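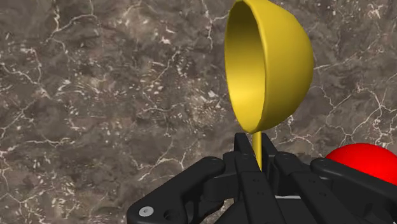

I have now sat through three online architecture lectures since the spring, and I paid for all of them, so I feel I've earned a grumble.

The latest was a talk on Eze, the hill village above the sea near Nice, and what its builders can teach "the homes of tomorrow". The speaker was Noreen Shaikh, and I have no complaint about her. She knows her stone walls. She spent a good quarter of an hour on the way the lanes turn to break the wind, with her own sketches, and I'd have happily had another quarter of an hour of it. I drew one of the corners in my notebook and got the steps wrong.

Then we got to the homes of tomorrow, and I started looking at the clock.

Tomorrow's homes, as far as I could make out, are a scheme called Ornunero. It is 456 flats on a slope, to be built by a developer called Tradetti, who also paid for the lecture. This was mentioned at the end, on a slide that was up for less time than the one asking us to mute ourselves. The flats are stepped down the hill and painted the colour of sand. There are arches. Somebody has clearly looked at a lot of holiday pictures.

What I wanted to know was how the lanes work. In an old hill village the lanes are narrow since nothing wider than a donkey ever had to get up them, and the houses lean on each other and share walls. At Ornunero there is a road up the middle wide enough for a bin lorry and a fire engine, as there has to be, and parking under every block. I don't blame them for that. People have cars. But once you've put the road in, the wind comes straight up it, and all that lovely stuff about corners goes out of the window. I typed this into the question box in a politer form. It wasn't picked.

The question that was picked was whether there would be a café. There will be a café.

We were told the drawings owe a debt to "the wisdom of the village". I've heard that phrase, or its cousins, in every one of these talks. In the first it was the wisdom of the barn. I'd like someone to show me a plan with the wisdom marked on it. Which wall is thicker? Which window got smaller? On the one section drawing we were shown, the south windows go from floor to ceiling, and the shutters - the one thing any house down there can't do without - are fixed flat to the wall. They don't shut. I went back to the recording twice to check, and you can see there are no hinges.

We were also told that 3,000 people had put their names down. For what, exactly? I put my name down too, to get the link to the lecture, and I now get emails from Tradetti about mortgage rates. If I'm one of the 3,000 then I'd like it known that I live in a terrace in Derby and have no plans to move.

Noreen Shaikh did say one thing near the end that I wrote down. She said a street takes longer to get right than a building, and that most of what we like in old places was somebody's repair. The host thanked her and moved on to the slide about the balconies.

The next in the series is on a small housing block called Poketti, seven homes round a shared yard, and that one has been lived in for long enough that the tenants might be asked what they think. No word yet on whether they will be. Tickets are the same price. I haven't decided, though I did look up the yard on a map and it seems to be mostly bicycles.

Posted July 10, 2021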